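4.2 Laying a single place

The smallest unit in our material is one place, laid for one person, with whatever food is to be shared standing in front of it (Figure 3).

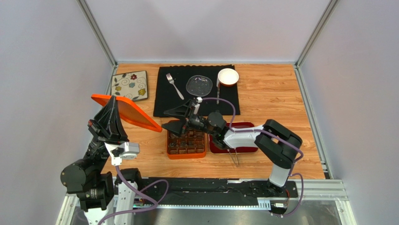

Figure 3. A single place on a black cloth placemat, with food containers in front.

İlker Yalçınkaya objected, on reading an earlier draft, that a place without a glass should not be called laid at all, and that we had let the cloth do the work of the crockery. We have kept the term. In the households we visited, the cloth was the first thing to go down and the last to come up, and people spoke of the place as ready once the cloth and the cutlery were on it. Glasses came later, often carried in by the person who was going to drink from them.

The layout in Figure 3 follows the usual order for a knife and fork, with the fork to the left of the plate and the knife to the right. The fork lies at a slant. Many etiquette manuals would treat this as a fault, but in our interviews it was hardly ever mentioned. What people did notice was a fork on the wrong side, and several told us they would move it even at someone else's table.

The bowl is less settled. On the placemat in the figure it sits beyond the plate, on the knife side. In the Hukel interviews the bowl was more often said to belong on top of the plate, and to be lifted off when the first course was over. In Sirniris it was put to one side from the start, and people there described the stacked version as something done in restaurants. We found no link between the position of the bowl and what was served in it – soup, salad and yoghurt were all named in both towns.

A second question is what counts as part of the place. The patterned plate in the figure is off the cloth, in the corner of the table, and the food containers stand nearer the front edge. We code anything on the cloth as belonging to the place and anything off it as shared or spare. The rule is crude, and Ekrem Sarıgül has pointed out that a bread plate would fail it in most homes. It does have the merit that two coders can apply it without talking to each other. Of the 713 places in the full set, the coders disagreed on 60, and nearly all of those concerned side plates that lay half on the cloth.

Plates that do not match raised fewer problems than we expected. A clear plate and a flowered one on the same table, as here, were described by most people as ordinary for a weekday meal. Matching sets were kept for guests, and four households stored them in a different room. We return to storage in section 5.

Tables with no cloth or mat are left out of this section, as the rule above cannot be used on them. They are treated separately in 4.3, together with trays.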